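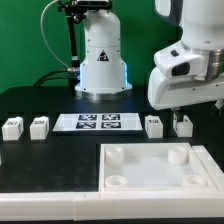
Le kit Udesero installé, fond vert compris.

Bon, je vous en parle depuis juillet, alors voilà enfin mon avis sur le kit Udesero de chez Ranholm ! Deux bras blancs, des petits cubes avec leurs marqueurs noirs, un plateau, un bac à godets et une appli pour faire travailler tout ça ensemble. C'est Stema qui le distribue chez nous, et je l'ai en prêt pour 40 jours (il m'en reste 10, snif).

Le montage d'abord. La notice annonce 90 minutes, moi j'y ai passé l'après-midi entier, en grande partie parce que j'avais lu les pages sur le câblage en diagonale... Le chapitre sur l'étalonnage est très bien fait par contre, avec de vrais schémas et une traduction française qui tient la route. On montre à la caméra la plaque avec les quatre marqueurs, on lance la routine, et on va se faire un café.

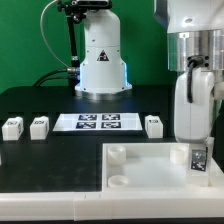 Et puis il y a l'appli, et là je suis plus partagée. J'adore l'éditeur de séquences : on enchaîne des étapes, on règle la vitesse, on rejoue, c'est limpide. Mais la limite de 16 étapes par séquence dans la version de base, franchement, c'est mesquin ! Pour en avoir plus il faut prendre l'abonnement, et vu le prix du kit je trouve ça dur à avaler. J'ai écrit au support, et un certain Delwyn Partington m'a répondu dès le lendemain, très gentil, pour me dire que la question « remontait régulièrement ». Tu m'étonnes !

Côté marqueurs, pensez à votre éclairage. Chez moi un reflet suffisait à faire perdre un cube au logiciel, j'ai fini par déplacer ma lampe et je n'ai plus eu de souci.

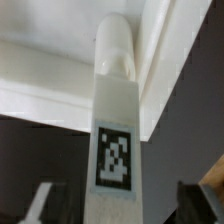
Un bloc et son marqueur entre les doigts de la pince, vus du poignet.

La vue au poignet, c'est ce que j'ai préféré. L'image est un peu floue de près, mais pour ajuster une approche c'est mille fois plus confortable que de se tordre le cou au-dessus de la table.

Par rapport au Koutsoukos que j'avais testé avant, je trouve l'Udesero plus agréable à programmer et nettement plus pénible à ranger (les câbles, au secours). Si vous débutez et que vous n'avez besoin que d'un bras, prenez le Koutsoukos. Si vous voulez faire bosser deux bras sur la même table, foncez sur celui-ci, mais demandez à Stema un devis avec l'abonnement inclus avant de signer.

Je tente encore une séquence à deux bras avant de rendre le tout, et je vous mets le fichier en téléchargement dès qu'il est propre. Posez vos questions en commentaire d'ici là !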